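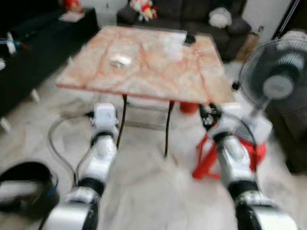 brevorora: Wax won't do anything for a red wine or tea ring on a marble-pattern top. Find out if it's real stone first. Stone etches, printed film doesn't.

flisass25: Disagree. Wax buys you time on either one. I leave it on for 5 minutes and buff.
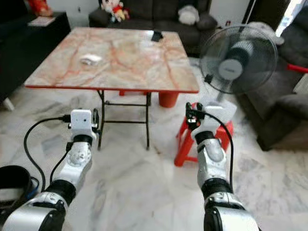 Two coats, then again in August. The Sustora paste is fine for this.

brevorora: On film it just smears. Dish soap and a soft cloth.

qian984: Glass over the top ends the argument. Mine has had tea on it daily for 3 years.

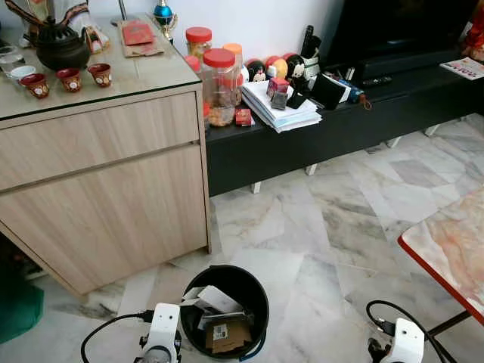 Teapot and cups on the glass-topped cabinet

flisass25: Until water gets under the glass.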